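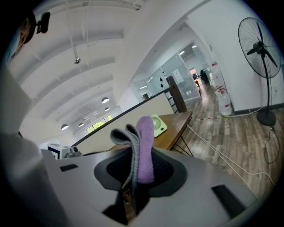
Purple terry and grey cloth, folded. Desk with hairpin legs and the small green fan behind.

June 17, 2024

I have changed the way I clean desks, and as two people have asked for the method I am writing it down once, in full, so that I can point to it afterwards. It covers a wooden desk top, metal legs, a small fan and a fabric partition. It doesn't cover floors, or the kitchen end, where the rules are different and mostly concern limescale.

The cloths first. I use two, and they have separate jobs. Purple is the damp cloth and grey is the dry one. The colours have no meaning beyond that, but they must be far enough apart that I can tell which is which in poor light. My previous pair were both pale blue, and I spent most of a winter polishing with the wet one.

The purple cloth is terry. The loops hold water and release it slowly under pressure, so a damp terry cloth leaves an even film on the wood. A flat cloth wetted to the same degree tends to leave it all at the first point of contact. The loops also pick up crumbs, a mixed blessing, as the crumbs then have to be got out again. Shake it outside before it goes in the wash.

Folding. Each cloth is folded in half and then in half again, giving a pad of four layers. By turning and refolding you get eight clean faces from one cloth. At my rate that is one face per desk top, and one left over for anything sticky. Without folding you get a bunched cloth with one dirty area somewhere in the middle, and you move the dirt along the row.

Water. I use 5 ml of plain washing-up liquid in a bowl of warm water, and the cloth is wrung until it no longer drips when held up by a corner. For the desk tops this is as wet as I will go. I don't spray anything directly on wood. Spray collects at the joints and edges and sits there after the top looks dry.

I did try a made-up product, the Bramley wood spray, on the desk nearest my chair. It smelt of oranges and left the surface slightly tacky for the rest of the afternoon, to the point where paper lifted with a small noise. I may have used too much. The bottle is under the sink if anyone wants it.

Order of work for one desk:

1. Clear the top completely. Moving things from left to right and back again takes longer than putting them all on a chair.
2. Fan off and unplugged.
3. Dry cloth along the top edge of the partition.
4. Dry cloth over the fan.
5. Damp cloth over the desk top, along the grain, far edge to near edge.
6. Dry cloth over the same area, in the same direction, straight away.
7. Legs.
8. Everything back.

The order is top to bottom, and the partition comes before the desk for that reason. The partitions are beige with a dark top edge, and the dark edge shows dust well before the beige does. I used to treat it as an indicator: when the edge looked grey, it was time to do the desk. I now do it by the calendar, every second week, and the edge never gets that far. The beige sides I leave alone apart from a soft brush in October, when the windows are closed for the season and I have more patience. Damp cloth on them leaves tide marks. I tested a patch low down behind a cupboard and the mark is still there.

The fan takes longer than the desk. It has a square frame and a round grille, so there are corners where the circle doesn't fill the square, and dust settles into them in preference to anywhere else. A folded cloth doesn't reach. I wrap one layer of the grey cloth over the handle of a teaspoon and run it round each corner. The mint green is a forgiving colour for dust and an unforgiving one for fingerprints, so hold it by the base when putting it back.

For the grille I have used a dry paintbrush for several years. I bought a grille brush from Hosusport, who mostly sell things for cleaning bicycles, on the theory that a brush for chains would do for a fan. The bristles are too stiff and too long. It has gone back to the bicycle.

The hairpin legs are the easy part and also the part I skipped for longest. They are thin black metal, and each is best done by closing the dry cloth round it and pulling downwards in one stroke. Dust collects at the bottom bend. Don't use the damp cloth here. It leaves streaks on black that show from the other side of the room, and it wets the floor.

The pendant lamps are a separate job. The shades are domes, so the outside collects dust on the upper curve, where it can't be seen from a chair, and it then comes down on clean desks whenever there is a draught. They should be done before the desks and on a different day, to let things settle. I use a Brekke extending pole with a dry head, lamps off and cold. The pole reaches 200 cm, enough from the second rung of the steps and not enough from the floor.

Washing the cloths: 60 degrees, no softener. Softener coats the loops and the terry stops taking up water, after which it pushes a puddle about. The purple one goes in on its own for the first two washes. Mine coloured a tea towel. I weighed the purple cloth before and after wetting, out of curiosity: 107 g dry, and 520 g when fully soaked and lifted straight out of the bowl. That gives some idea of how much wringing is needed before it goes near a wooden top.

The terry came from the household shop in Landov, from the basket by the till, sold singly. The grey was in the same basket. I should have bought more of both, as the basket now holds oven gloves.

Still open is what to do about the ring on the left-hand side of my own desk. It is pale, so I assume it is in the finish and hasn't reached the wood. A dry cloth and patience have made no difference so far. Next I will try a little oil on the grey cloth, on the underside of the top first, and add the result to the end of this post.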